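Bimanual handover group — notes, July catch-up

Present: Alfredo Soriano (chair), Narkden (2 people), Bilness by phone for the first half, me on notes. Apologies from Adebisi, they sent comments by email, see item 3.

Started 9:40, late, room was double booked.

## 1. Last minutes

Accepted. One fix — the "shared encoder" result was on the old split, not the new one. Alfredo to correct in the wiki. Still says the wrong thing in two spots.

## 2. Data count

- 2,605 episodes now in the set, up to the end of last week
- of those 300 are the held-out objects, do not train on these. Said again because somebody did
- Narkden asked if the count includes aborted runs. No. Aborts are in their own folder and labelled by who stopped it and why
- labels for abort reason are patchy before the form changed. Bilness happy to go back and fill what can be filled from the logs. Rest gets marked "unknown", no guessing

Some talk on whether failed handovers should go in the training set at all. Caltlow method keeps them with a low weight, ours drops them. Agreed to run both, same seed, same number of steps. Not a priority but cheap.

## 3. Main result — staggered release vs. joint release

Alfredo went through the comparison. Short version for people not in the room:

Joint release = both policies share one "let go" signal. Staggered = the giving arm waits until the receiving arm's grip estimate has been steady for a set window, then opens. Same network otherwise, same demos.

Staggered does better on the smooth objects. Not much in it for blocks and anything with flat sides. On the held-out set the gap is still there but smaller, and the error bars overlap for two of the object groups, so we can't claim those.

Window length matters more than we thought. At 500 ms it's solid but slow, and the operators hate watching it. Shorter windows are quicker and start dropping things. Narkden wants the full sweep plotted, not just the best setting. Fair. Alfredo agreed.

Adebisi's comments (by email, read out):

- is the gain from the waiting or from the grip estimate? Needs a run with a fixed wait and no estimate at all
- the baseline was tuned less than ours. Please give it the same tuning budget before anyone puts this in a paper
- wants seeds listed in the table, not in a footnote

All three accepted. The first is the important one. If a dumb timer gets the same number then the estimate is doing nothing and the story changes. Bilness thinks the timer will do fine on easy objects and fall over on odd grips, no data either way yet.

Seeds: currently 4 per condition. Narkden said thin. Alfredo said compute is what it is. Left at 4 for the sweep, more for the final two conditions only.

## 4. Table set-up and the round object

Round translucent one is the hardest thing in the set for the wrist view. Depth is poor on it and the grip estimate gets noisy right when both grippers are in close, so the window keeps resetting. Most of the very long episodes are this object.

Went back and forth on whether background matters. The striped maple top shows through clear stuff and Narkden reckon the policy is picking up on the plank lines. Could be. Bilness not convinced — says the overhead view hardly changes the output when masked.

Decided: leave the plant, the shelf and the canisters on the table for now and keep the layout as is until the timer run is finished. Changing background and method at the same time tells us nothing. After that, one block with a plain mat down, same objects, same operators.
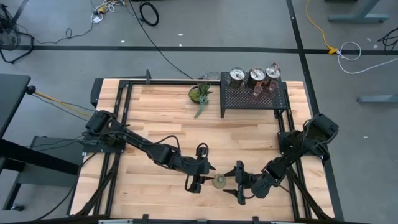
## 5. Operator consistency

Two operators hand over at quite different heights. Policy seems to average them and ends up somewhere neither of them would go. Options:

1. condition on operator ID (easy, a bit ugly)
2. write a proper instruction sheet and recollect part of it
3. leave it and report it

Went with 1 for now, and a draft sheet in parallel. Bilness dropped off the call here, so check they're OK with it.

Colour of the start prompt on the screen also came up, one operator can't tell ready from stopped. Change to words. Easy fix, should of been done already.

## 6. Write-up

Workshop version first, short. Title still argued over. "Robust" comes out of the title until Adebisi's control is in. Caltlow comparison goes in only if their numbers can be reproduced on our split, otherwise cite and move on.

Narkden offered to draft the related work. Alfredo does method and the sweep figure. Nobody took limitations — put me down.

## Actions

- Timer-only run, no grip estimate — Alfredo
- Retune joint release baseline, equal budget — Narkden
- Full window sweep plot, seeds in table — Alfredo
- Weighted failures vs. dropped failures — Narkden, low priority
- Fill abort labels from logs — Bilness
- Operator ID conditioning, confirm with Bilness first — Alfredo
- Plain mat block, plan only, dont start — me
- Draft instruction sheet for operators — me
- Wiki correction, both spots — Alfredo

## AOB

Storage is getting full again. Old raw video from the pilot can go once Adebisi confirms they have thier copy. Not before.

Closed 11:05. Next one same time, different room, will send the number round.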